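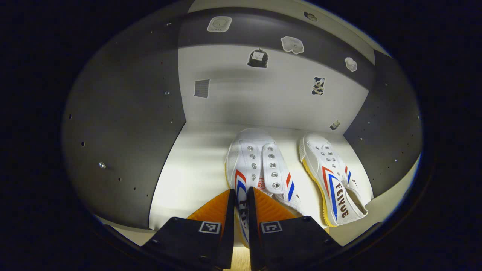 Dratico adds unlaced canvas shoes to its lacing and storage tests

Dratico, a footwear care workshop in Furkthorpe, has extended its bench program to low canvas shoes, starting with a pair of white Feiyue sneakers with the laces taken out. The work began in April and covers two questions: how the eyelet rows hold their line when a shoe is stored unlaced, and how easily a pair can be set out and put away in a small display box.

The workshop has handled leather shoes until now. Canvas behaves differently once the lace is removed. The opening has little to hold it closed, the flaps on either side can lift or fold under, and the tongue is free to slide forward or bunch up inside. A shoe put on a shelf in that condition may keep the fold for weeks, and the person who relaces it has to work the fabric flat before the two sides will meet evenly.

Senga MacAulay, who runs the bench, said the first task was to settle on a starting condition that could be repeated. "We pull the tongue up, lay it flat and leave the flaps alone," she said. "If you smooth everything down before you measure, you have measured your own hands."

Each pair goes through 36 storage cycles. A cycle consists of placing both shoes in the box, leaving them, taking them out, and recording the gap across the lace opening at the top and bottom eyelets. Shoes are stored upright in half of the cycles and on their sides in the other half. Side storage takes less floor area in some boxes, but the workshop wants to know whether it presses the collar out of shape.

The box used for the test has dark gray sides and a white floor and back wall. A white floor makes scuffs and loose thread easy to find after a cycle, MacAulay said, though it is less helpful for judging the color of white canvas. Readings of yellowing along the toe and sole edges are therefore taken separately, against a gray card.

Metal eyelets are checked at the start and end of the run. The inspector looks for lifted rims, gaps between metal and cloth, and marks on the fabric where one row has rested against the other. Loose eyelets are noted by position, counted from the toe. They are not reset until the run is finished, as a repair in the middle would change the stiffness of the flap.

Lacing comes last. The same operator threads both shoes with flat cotton laces in a plain crossing pattern, and the time for each shoe is logged. The laces are cut from a single roll supplied by Bashir, a trimmings dealer also based in Furkthorpe, and are replaced after every pair - used tips fray and slow the threading.

Dratico plans to test 50 pairs before it publishes a storage guide for repair shops and resale stores. Almost 200 readings have been logged so far, most of them gap measurements. The workshop has not released any of the figures, and MacAulay said she would not compare upright and side storage until pairs with more wear had been through the box.

The log sheets are kept in Stellovis, the inventory system the workshop already uses for customer repairs. Each shoe has its own entry, left and right recorded separately, with fields for eyelets, tongue, collar, stripes and sole edge. Printed stripes and lettering are checked by eye for cracking at the points where the canvas bends.

Washing is outside the scope of the current run. A second series, with pairs laundered between cycles, will be considered when the first is complete. Shops that want a copy of the blank log sheet can ask for one at the Dratico front counter.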